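Home | Projects | Reports | Contact

Evenings Without the Big Light: a study of lighting habits in Gresport homes

Submitted Monday, February 26, 2024

When our group first sat down to choose a subject, we went through trams, school dinners and the old harbour wall before somebody mentioned how differently their grandparents lit the front room. That got us talking for the rest of the afternoon, and by the end of it we had our project. We wanted to find out how people in Gresport light their homes on a winter evening, and whether the ceiling light is losing ground to smaller lamps and candles.

We wrote a short questionnaire and took it round two neighbourhoods in January, Belar on the hill and Noltow down by the river. We handed out 538 copies and got 263 back, a much better return than we had dared hope for – people were so kind, and several wrote long notes in the margins that we enjoyed as much as the answers. We also visited a few homes where we had been invited to see the rooms after dark.

The ceiling light is still the first thing most people switch on when they come in. After supper, though, the picture changes. Many households in Belar told us they turn it off and use one or two table lamps, and a good number light candles at weekends. In Noltow, where the flats are newer and the rooms smaller, people leaned towards floor lamps and strings of little bulbs along a shelf. 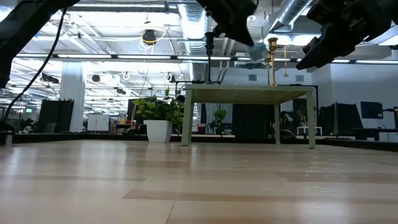
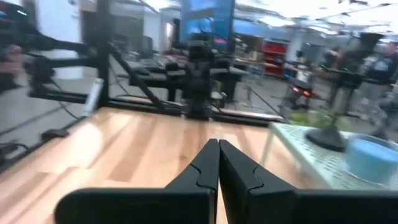 CANDLES AND SMALL TABLES

Candles came up far more often than we expected, so we gave them a section of their own. Of the replies we received, 59 said that candles were lit at least once a week, mostly in the sitting room. Older people tended to keep theirs for guests and birthdays, while the younger ones lit them on any dull Tuesday. Brass holders were mentioned with real fondness, often as something handed down, and one reply told us the whole story of a pair bought from the Ljungberg shop before it closed.

We asked where the candles stood, and the margins filled up again. Low side tables were the favourite, followed by window sills, although quite a few people worried about curtains (very sensibly, we thought). One household allows candles only in the bath.

Our questions had their faults. We never asked whether people rented or owned, and we wish we had, as it surely affects what can be fixed to a wall. We would also like to go back in summer, when the evenings are long and the answers may be quite different.

Related reports
Sounds of the Gresport Ferry
What We Plant on Balconies
A Noltow Street in 200 Doorbells

Contact the project office | Copyright the authors | Back to top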